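Home and Garden Help > Kitchen > Moving and Storage

Down to one kitchen for two households, how do I decide what to keep?

Posted by stasico_renter
Viewed 478 times

My mother is moving in with me at the end of September. She is leaving a house in Murndale where she has had a full kitchen for most of her life, and I have a two-bedroom apartment with a galley kitchen. I own a complete set of everything and so does she. The movers want a box count by the middle of the month and I have not started.

My kitchen has five upper cabinets, four lower ones, three drawers and a narrow pantry closet that also holds the vacuum and the ironing board. The counter is 14 feet in total if you count both sides, but the stove and sink take up a good part of it. There is no basement. I have a storage unit on the Galholm road, but it isn't heated and I would like to give it up after the winter.

What I have tried so far is going through my own things one evening and asking of each item whether I had used it in the past year. I ended up with a very small pile of things to give away, because I cook most nights and I do use almost everything at some point. My mother says the same about hers. When I add the two together it does not fit, and neither of us can point to the thing that should go.

I have also been reading articles about this and most of them assume you are throwing out junk. Very little of this is junk. We have two good stockpots, two sets of mixing bowls, two colanders, two hand mixers and something like four sets of measuring spoons. Her baking pans are better than mine. My knives are better than hers. She has a set of Groen saucepans that I know she won't part with, and I don't want to ask her to. 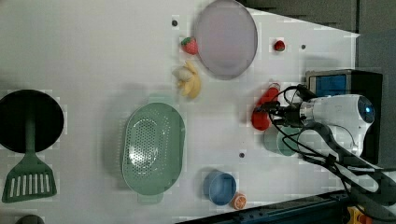 I would also like her to feel that the kitchen is hers too. She cooks lunch and I cook supper, and that is how we want to do it after the move. If all of her things go and all of mine stay, she will be a guest in there.

So what I am asking is:

Is there a method for this that works when both people really cook? Do you go by item, by cabinet, or by meal?

Would you bring everything and sort it at this end, or sort before the move? The mover's quote is $700 for the basic load and goes up by the box after that.

And what do you do about things used once or twice a year, like the roasting pan and the canning kettle?

Thanks in advance. I can add measurements if anyone needs them.

3 replies, sorted by votes

galley_cook
Long-time member

We did this when my father-in-law moved in, and I have also moved house a lot, so I will tell you how I would do it now.

Sort before the move. At $700 plus a charge per box you do not want to pay for a second potato masher. More important, once the boxes are in your apartment you will be living around them, and you will both get tired and start shoving things in cabinets.

Don't go by "did I use it this year." You have found out already why that doesn't work for people who cook. Go by category and set the number first. Sit down together with a sheet of paper, before you look at any of the items, and write down how many of each thing a kitchen with two cooks needs. One stockpot, two skillets, one colander and one small strainer, one set of mixing bowls, two cutting boards, and so on. You will agree on most of it quickly because it isn't about anybody's particular pot yet.

Then pull out both households' versions of one category at a time and choose the better one. It helps a great deal to have them side by side. If her things are still in Murndale, carry a box of yours over there and do it on her dining table. Do one category, put the losers straight into a box, tape it, and go on to the next. We did it over four afternoons. Two hours was as long as we could keep at it.

A few things I would decide separately:

Saucepans. She keeps hers, you keep none of yours except maybe one large one if her set doesn't have it. You said you didn't want to ask, so don't. Settle that one first and it sets a good tone for the rest.

Knives. Yours stay. If she has one paring knife she has used forever, that stays as well. It takes up no room.

Baking pans. Hers stay. Nest them or stand them upright in a lower cabinet with a wire divider. Flat stacks of baking pans are a nuisance because the one you want is always underneath.

Small appliances. This is where the space goes. I would measure each one with its cord and write the size on masking tape stuck to the lid. Then lay out tape on your counter and see what fits with a clear stretch left for working. We allowed ourselves three things that live on the counter: the kettle, the toaster oven and the coffee maker. Anything else had to earn shelf space, and the bread machine and one of the slow cookers did not. 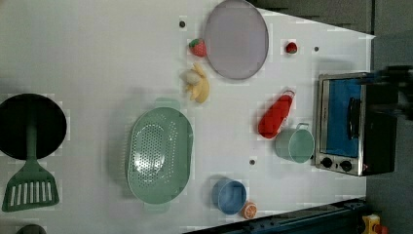 Plates and glasses. Two people do not need twenty-four dinner plates. Pick one set for every day and keep eight. If there is a good set that belonged to a grandmother, it can be wrapped and kept on the top shelf of a bedroom closet. It does not need to be in the kitchen.

Plastic containers. Match every lid to a bottom. Whatever does not match goes in the recycling that same day. I would not move any of these. Use up what you have and buy a set in one shape later if you need to.

For the once-a-year things, keep the roasting pan and give away the canning kettle unless you canned last summer. A roasting pan can be stored full. Ours holds the cookie cutters, the turkey baster, the twine and the cake decorating tips, and it sits on top of the pantry shelf. I would not put any pans in an unheated unit if you can avoid it. Cast iron will rust over one winter and the cardboard gets damp.

On making it her kitchen too, give her whole cabinets. Mixing everything together sounds friendly but it means she has to learn where you put things. In our case he had the cabinet and drawer nearest the window and arranged them as he liked, and I did not touch them. The shared things, meaning pots, plates and glasses, were in the middle. Let her choose her side before you unpack anything.

Last thing, have one box marked "not sure" and only one. Put it under a bed. If neither of you has opened it by spring, give it away without looking through it again.

pantry_mouse

Just get shelf risers. They are a few dollars each and they double every cabinet. Also hooks on the inside of the doors. I have all my lids on the doors and my measuring cups too. You would be surprised how much fits.

I wouldn't get rid of anything until you have lived together for a while. I gave away a good pressure cooker once and had to buy it again.

window_over_sink

I agree with most of what galley_cook wrote and disagree with the reply about waiting. If you wait you will pay to move it all, and then you will pay for the storage unit for another year. Risers do help, but check the height between your shelves first. Mine were too low for them and I had to move the shelf pegs.

I want to add something about meals, which you asked about and which hasn't been answered. When my sister and I shared a place we each wrote down what we had cooked for 14 days, with the pans used for each. It took a minute a day. At the end we could see that we both used the same medium skillet nearly every day and that it was the only thing we ever fought over. So we kept two of those and one of almost everything else. You have time to do this before the end of the month if you start now, and your mother can do hers over the phone.

It also showed us what we never used at the same time. You cook supper and she cooks lunch, so you will rarely both be reaching for the stockpot. If you cooked together I would tell you to keep more duplicates. The exceptions are things that may still be dirty from lunch when you start supper. For us that was the cutting board, the wooden spoons, the measuring spoons and the dish towels. Keep two of each of those, or agree that lunch dishes are washed by four.

On the pantry closet, I would get the ironing board out of there. An over-the-door hanger in a bedroom works fine. The vacuum can go in the coat closet. Then you can put in narrow shelves, the kind that are only one can deep, and move all the dry goods out of the upper cabinets. That will probably gain you more than anything you give away. Measure the depth of the closet with the door shut before you buy shelves. I did it with the door open and the handle hit the bottom shelf.

If you have things left that are good but not needed, ask whether any family members are setting up a first apartment. My nephew took my second set of bowls and a stockpot, and my sister found that easier than dropping them off at the thrift store.

stasico_renter
Comment on the above

Thank you all. We started the list of numbers over the phone last night and got as far as bowls. She wants two colanders and I have said yes to that. I measured the pantry closet with the door shut and it is deeper than I thought, so the ironing board is coming out this week. I will start writing down pans tonight.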